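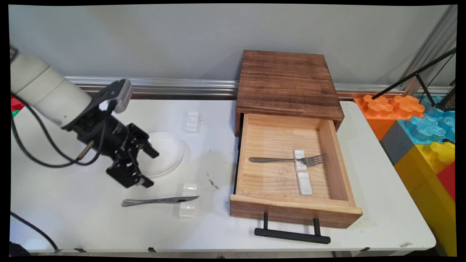 Tips for the house when a child's having treatment

Posted 9 November 2023

Wrote most of this down on the backs of appointment letters in May, typing it up now in between washing loads. In no order. Your ward will have its own rules, and if they say different to me then go with the ward.

The bag by the door
Keep it packed. All the time, even when counts are good. Pyjamas (button front, so the line can come through without a wrestling match), slippers, long phone lead, the boring toiletries, a change of clothes for YOU. I forgot that last one twice and sat in a jumper with sick down it till the next afternoon.
Thermometer lives in the side pocket. Spare batteries taped to the case.
Write the ward number in big marker on the inside of the flap. Yes it's in your phone. Phone will be on 4%.

Kitchen
Ask for the food sheet on day one, we didn't get ours till week three and I'd been guessing.
Separate chopping board for raw meat, different colour, and tell Grandad which is which.
Cook small. Freeze in tiny tubs, the baby weaning ones are ideal. A big plateful put her right off, a saucer of pasta and she'd sometimes ask for another.
Label everything with the date it was cooked. Masking tape and biro. Fancy freezer labels fell off ours.
Leftovers: straight in the fridge once cooled, eaten next day or binned. I used to be a terror for keeping things.
Dishcloths get a hot wash every day. I bought a stack of cheap white ones so I could stop thinking about it.
Metal taste in the mouth – try plastic cutlery. Worked for us some weeks and not others.
Cold food smells less than hot. Cheese sandwich beat a roast most days. On steroids it was the oposite, mashed potato at four in the morning, so keep some made up.

Drinks
Lots of little cups beats one big bottle. We marked a 700 ml jug with tape and filled the cups from that, so I could see what had gone by teatime.
Ice lollies count. Check with the nurse, but ours said they count.

Medicines
High cupboard, lockable box, nothing else in there. 
Chart on the inside of the cupboard door, pen on a string. Whoever gives it ticks it. No tick, ring and ask before you give it again.
Anything that has to stay cold goes in a lidded tub on the middle shelf of the fridge, well away from the back where ours freezes things.
Gloves for the chemo syrup. Wipe spills how the pharmacist shows you, not with the washing up sponge.
Set an alarm 30 minutes before the evening dose if it's one that needs an empty stomach. Otherwise there's always a biscuit.

Washing
Sick bowl, towel and a carrier bag by the bed. Two of each. 
Rosalie Koller on our ward gave me the best one: make the bed twice over. Waterproof cover, sheet, waterproof cover, sheet. Bad night, you peel off the top lot and she's back in a dry bed before she's properly awake.
Hair. When it starts coming out use a lint roller on the pillow every morning. Satin pillowcase is kinder on a sore scalp. Empty the washing machine filter more often than you think, I didn't and it flooded.
Soft hats inside out, the seams itch.

Bath time with a line
Shallow bath, line well clear of the water, ask the nurses for the proper covers. A flannel wash at the sink is fine. Nobody ever got ill from skipping a bath.

Visitors
Notice on the front door: any cold, any tummy bug, chickenpox contact, please text instead. People don't mind. The ones who do can mind.
Hand gel on the hall shelf, shoes off.

Paperwork
One folder, clear pockets, newest at the front. Blood results, letters, parking recipts. Keep ALL the parking receipts and ask about getting it back, Oi-ling Yau told me months in and I'd already thrown a load out.

Brothers and sisters
A tin of stuff that only comes out on hospital days. Felt tips, 1000 piece jigsaw for the older one, sweets. Don't let them raid it early.

More when I get a minute. Need to do the school forms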